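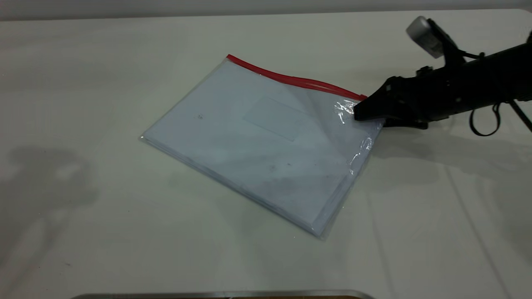

書類の受付センターに勤めて12年になります。うちの部署(サストモントの第二受付です)にもとうとうアームが入りまして、同じような経験をされた方のお話を聞きたくて、思い切ってスレッドを立てました。長文になりますがお許しください。仕事の中身は、各営業所から届く申込書の束をケースから出して、そろえて、スキャンの係に渡すという地味なものです。ケースは透明のビニールで、口に赤いジッパーがついているあれです。アームはその赤い線の端のあたり、角のところを二本の黒い指でつまむんですが、つまんだところのビニールがくしゃっと寄って光るんですよね。あれを見るたびに、新人のころ「角を引っぱらないで、お腹を支えてあげて」と先輩に教わったのを思い出してしまって。機械が憎いわけではないんです。ただ、朝から手を動かしながらおしゃべりしていた時間が、画面を見て待つ時間に変わってしまって、なんだか体の置き場がないんです。皆さんの職場ではどうでしたか。
(投稿者:はなみずき)

2 投稿者:Wolfram_W
ヴォルフラム・ヴンダーリヒと申します。コルレッティという会社の物流倉庫で、梱包の自動化を経験しました。お気持ち、とてもよくわかります。うちは最初の8週間がいちばんつらかったです。止まるたびに呼ばれて、直してまた離れて、自分の仕事がどこにあるのかわからなくなる感じでした。でも慣れてくると、腰の痛みがすっかり減ったんですよ!それまで帰りの電車で座れないと泣きそうだったのに、今は立って本を読んでいます。もう少しだけ様子を見てあげてください。

3 投稿者:夜勤明けのタヌキ
水を差すようで悪いけど、腰が楽になった話と、人が減らされる話は分けて考えたほうがいいと思う。うちも「負担を軽くするため」という説明だったのに、契約更新のときに短時間勤務の人から順に声がかからなくなった。スレ主さんのところ、人数の話は出てますか?そこを先に聞いておかないと、慣れたころには話がまとまってますよ。

4 投稿者:はなみずき
さっそくありがとうございます。お昼休みに読んで、少し泣きそうになりました。人数のことは、説明会で課長のペンナーさんが「減らしません」と言ってくださったのですが、紙では何ももらっていません。部署は全部で21人で、配置換えの希望は2月に聞かれるそうです。私は目が悪くなってきたので、画面の前に長く座る仕事は正直こわいです。

5 投稿者:コリーン
わたしは導入する側にいた人間なので、少し耳の痛い話をしますね。現場の方が「角を引っぱらない」と知っていること、それを機械の設定をする人はたいてい知りません。中の紙が厚い束のとき、薄いとき、ビニールにしわがあるとき、どこを持つかで全然ちがうでしょう?そういうことをどんどん言ってください。言える人が残っている職場と、黙ってしまった職場とでは、一年後の雰囲気がまるで別です。

6 投稿者:夜勤明けのタヌキ
>>5
それ、言ったぶんの手当は出ました?こっちは知っていることを全部聞き取り用紙に書かされて、それで終わりでしたよ。コツを教えるのも仕事のうちだし、タダで渡すものじゃないと思うんですが。

7 投稿者:コリーン
>>6
出ませんでした。そこはおっしゃるとおりで、わたしも当時強く言えなかったことをずっと引きずっています。せめて勤務時間の中で、教える時間をきちんと取ってもらってください。休憩時間に呼ばれて立ち話、はやめたほうがいいです。

8 投稿者:いもじぇん
横から失礼します。保険の窓口でペトレンコという受付システムが入ったときのことですが、うちは一日573件ほどを機械に回して、手書きの訂正があるものやお詫びの手紙がついてくるものは人が見ることになりました。面倒なものばかり集まるので、前より疲れるという同僚もいます。私は逆に、一件ずつゆっくり読めるようになってうれしいほうです。本当に人によりますね。おしゃべりの時間は減ったので、みんなで朝の10分だけお茶を飲むことにしました。

9 投稿者:Wolfram_W
>>8
お茶、いいですね!うちでもやりたい。
>>3
タヌキさんの言うことももっともで、私は腰の話で浮かれすぎていたかもしれません。人数の約束は、うちは組合が書面にしてもらいました。

10 投稿者:はなみずき
皆さん、本当にありがとうございます。さきほどペンナーさんに、配置の件を文書でいただけないかとお願いしてきました。びっくりした顔をされましたが、「上に聞いてみる」とのことです。それと、つまむ場所の話もしてみました。設定の担当の方が来たときに、勤務時間の中で一度一緒に見てほしいと頼んであります。目のことはまだ言えていませんが、希望を聞かれるまでには話すつもりです。お返事があったらまた書き込みますね。タヌキさん、夜勤明けにすみません、ゆっくり寝てください。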